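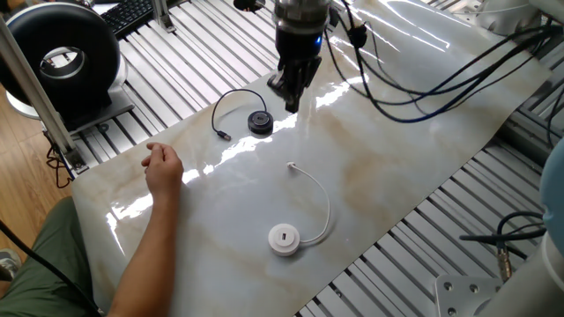
Figure 1. Gripper low over the marbled sheet, fingers pointing down, with the black and white pucks set out.

Favstead Technical Program
Robot Cell Care, Unit 7
Setting up and checking the Sultik bench cell

Read before the lab. Bring the Unit 6 sheet as well, as the stop and recovery steps are on it and are not repeated in these notes.

1. What the cell consists of

The Sultik cell is built on a slotted aluminum platform. The arms bolt to plates on the platform, and the work surface is a glossy marble-patterned sheet laid over the slots. The sheet is not fastened down in our version. Anything you measure from the sheet edge is only good until somebody leans on it, so measure from the slots.

The pick parts are two round pucks, one black and one white, each with a thin cable and a small plug. They are light and the cables are springy. A puck that was square to the gripper can turn a little when its cable relaxes. Place the puck, lay out the cable, let go, and look again.

2. Before power

Check these in order and initial the cell log.

Platform and posts. Push each upright by hand. Movement at the foot means a loose bracket. Tighten the bracket before looking at anything else, and note which post it was.

Mounting plates. Look at the bolts on both arms. Paint marks across the bolt head and plate should line up. If a mark is broken, stop and tell the instructor. Students do not retorque arm bolts.

Sheet. Wipe with a dry cloth. Look along it from a low angle for grit under the surface, which shows as a bump. A bump near the pick area will throw off the touch height.

Cables. Follow the bundle by hand from the wrist to where it leaves the platform. It should hang in open curves and be clipped near the wrist. Common faults are a clip that has slid, a loop caught in a slot, and a connector taking the weight of the cable. Also check the floor by the posts for loose wires that could be stepped on.

3. Power and first moves

Switch on at the Sezer cabinet and wait for the ready message on the pendant. The small blue light on the wrist tells you the tool has power. It does not tell you the arm is safe to approach. For that you read the mode on the pendant, every time.

Jog the arm through the work area at low speed with the gripper high, at least 100 mm above the tallest part. One person jogs and the other watches the cable bundle. The watcher calls stop if a loop pulls tight or drags over a puck. Rotate the wrist both ways during this pass. Most bundles that look fine in one pose are too short in another.

4. Setting the touch height

Clear a patch of the sheet beside the pucks. Bring the gripper down over it, fingers pointing straight down and slightly open. Make the last part of the move in single steps. Put the arm in hold, confirm hold on the pendant, and only then reach onto the sheet.

Use a clear plastic feeler strip under the fingertips. It should slide with light drag. If it is pinched, step up once and try again. If it passes freely, take your hand off the sheet, step down once, and repeat. Record the height at 2 spots, one near the black puck and one near the white. A difference between them usually comes from the sheet, so lift the nearest edge and clean under it before you change any value in the program.

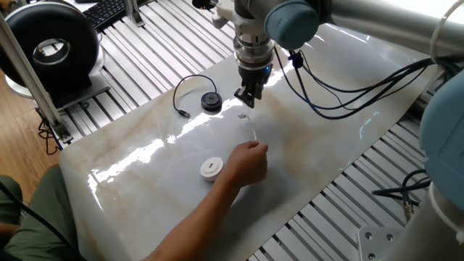
Figure 2. Gripper over a clear patch of the sheet. Fingers pinched beside the white puck, cable bundle hanging from the wrist.

Glare on the sheet makes it hard to judge the gap by eye. Move your head until the bright streak is off the fingertips, or go by the drag on the strip alone. Do not bend down under the arm for a better view.

5. Test pick

Run the Kundik pick routine at low speed on the black puck first, then the white one. Watch for the fingers closing on the cable, the puck twisting as it is gripped, and the plug sweeping across the sheet during the lift. Write down what you see even if the pick completes.

6. Shutdown

Park the arm high. Power off at the cabinet. Coil the puck cables loosely and leave both pucks on the sheet. Return the feeler strips to their envelope; a creased strip goes in the bin.

To hand in: cell log page, both touch heights, and a sketch of the cable route with each clip marked. Work in pairs, one sheet per pair.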